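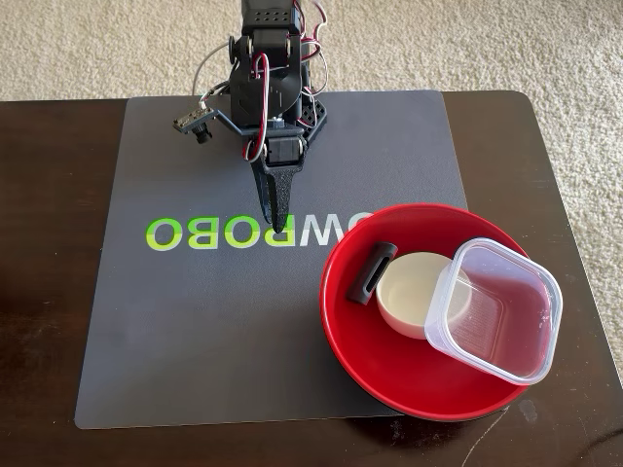
模倣学習の成否を「成功率」の一語で報告する慣行は、そろそろ改めるべきだと考える。とくに卓上の片付けや仕分けのように、終状態が複数ありうるタスクでは、成功率は方策の性質をほとんど伝えない。

筆者らはRullsideと呼ぶ小規模な評価系で、低価格のサーボアームに容器と小物の配置を学習させてきた。遠隔操作による実演は307エピソード。方策はTwalで、手首カメラと固定カメラの画像および関節角を入力とし、10ステップ分の目標関節角をまとめて出力する。学習ステップ数は1,000と3,000の二条件を比較した。どちらも、公開されている手法の組み合わせの域を出ない。

論じたいのは評価の側である。終状態の画像だけで合否を判定すると、二条件の差は小さく見えた。ところが軌道を再生すると、1,000ステップの方策は把持の直前で停止と再接近を繰り返し、時間切れの間際に目標配置へ達する例が目立つ。3,000ステップの方策は接近が滑らかな一方、初期配置が実演の分布から外れると、物体のない位置でグリッパを閉じ、そのまま搬送動作に移る。前者は遅く、後者は誤りに気づかない。実機に載せる立場からすれば両者はまったく別の故障であり、同じ表の同じ列に並べてよいものではない。

容器が関与すると問題はさらに複雑になる。容器は搬送の対象にも、他の物体の受け皿にもなる。大きなボウルに小さなカップを入れた状態と、二つを並べて置いた状態とでは、同じ物体集合でありながら把持可能な面も遮蔽の条件も異なる。透明な容器では背景の色が透け、画像特徴は置き場所に応じて変わる。

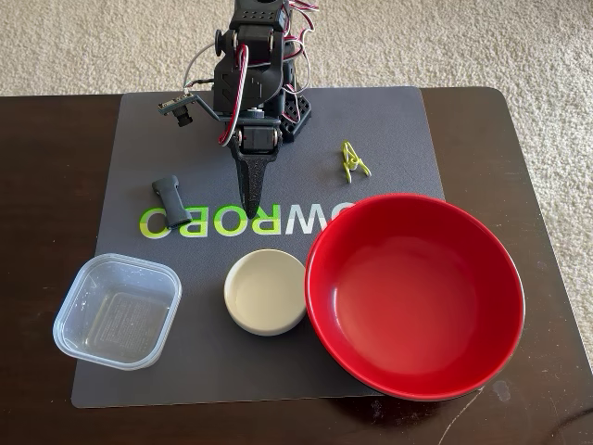

図2　容器三点と小物をマット上に分けて置いた配置。赤いボウル、白い小皿、透明容器はいずれも空。

この種の配置の違いを「初期状態をランダム化した」の一文で済ませる報告は多い。しかし、ランダム化の範囲が平面上の位置と向きに限られるのか、入れ子や重なりまで含むのかによって、数値の意味は変わる。位置だけを振った評価で高い値を得ても、入れ子状態への汎化については何も述べていない。少なくとも物体間の関係を離散的なカテゴリに分け、カテゴリごとに結果を示すべきである。

対案として筆者らが用いているのが、Rulterという簡素な記録様式である。各試行について、初期の関係カテゴリ、最初の接触までの時間、再把持の回数、終状態、失敗の種別を一行で残す。失敗の種別は、接近失敗、空把持、搬送中の落下、配置誤差、時間切れの五つに限った。分類に迷う試行は軌道を見直し、最初に生じた逸脱を採る。

手間が増えるという反論は当然ある。共同で評価を行ったClemportでも、記録項目の多さは不評であった。試行数を増やせば成功率の信頼区間は狭まるのだから、同じ時間を試行に使うべきだという主張にも一理ある。ただし、狭い信頼区間が保証するのは、その評価分布における平均値の精度だけである。分布の中身が記述されていなければ、他の研究室は追試の条件を揃えることができない。

記録様式にも弱点は残る。「最初の逸脱」の判定は人手に依存し、評価者間の一致度はまだ測っていない。関係カテゴリも卓上の剛体を前提としており、布や紐には使えない。それでも、成功率の表一枚で手法の優劣を論じるより、失敗の内訳を添えた少数の試行を示すほうが、次に何を直すべきかの判断に役立つ。投稿規定で試行ごとの記録を補足資料として求めることから始めるのが現実的だろう。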